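Workshop Tips: Teaching a Robot Arm a Table Job

Filed under: Home workshop, Robots and gadgets
Updated 2025-03-25

These tips are for anyone with a tabletop arm, or a pair of them, who wants to teach it a small household job by leading it through the motions. Most of them apply whether you move the arm by hand or drive it from a second set of controls.

Before you start

Clear the table down to the bare top. Run the arm through its full reach once with nothing in the way and watch the corners, where an elbow is most likely to catch a chair or a lamp stand. Tape loose cables down or hang them behind the arm. A cable that tugs on the wrist will spoil a run, and you may not notice until you play it back.

Check the finger pads. Worn pads still work for cups and cloths, but flat plates need some grip at the tip. Wipe them with a damp cloth and let them dry. If the covering has started to peel, trim the loose bit before it folds under.
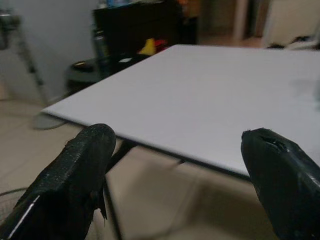 Set the speed low for the first day. On the Narivus controller this is the second menu, and it goes back to full speed every time the power is cut, so look at it each morning.

Picking the job

Choose something you could do yourself in under 24 seconds. Stacking two plates is good. Moving a spoon from a plate to a mug is harder than it sounds. Leave anything with water in it for later.

Use dishes you don't mind losing. Plates with a raised rim are easier for a gripper to get under than dead flat ones. A mug can be picked up by the handle or by the wall – decide which, and do it the same way every time.

Plain sheets of colored plastic or card behind the table help a camera tell the dishes from the rest of the room. Stand them up so they meet at a corner and tape them.

Showing the motion

Go slower than feels natural. Come in toward the rim, stop, close the fingers, stop again, then lift. The short stops give you clean points to trim to afterward.

With two arms, keep one still while the other works until you are used to the controls. People tend to let the idle hand drift. 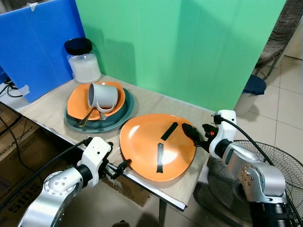 Shift the dishes a little between runs. If the plate starts in the same spot every time, the arm learns the spot and misses when the plate is moved two inches over. Turn the mug as well, and lay it on its side for part of the set.

Throw out runs where you fumbled, unless you recovered well. A good recovery is worth keeping. I kept 381 of 445 runs for my plate stacking job, and most of the ones I deleted were from the first evening.

Saving your work

Name the folders by job and day. Copy them to a second drive before you try any training. My Sillero software wrote over an old set in August with no warning, and I had to record it all again.

When the arm plays back

Keep a hand near the stop button and your face out of reach. If it closes on air, check that the camera hasn't been bumped before you blame the runs. If it squeezes too hard, lower the grip setting one step and try again with a plastic cup.

Switch off at the wall when you finish, and support the arm as the power goes – some models drop.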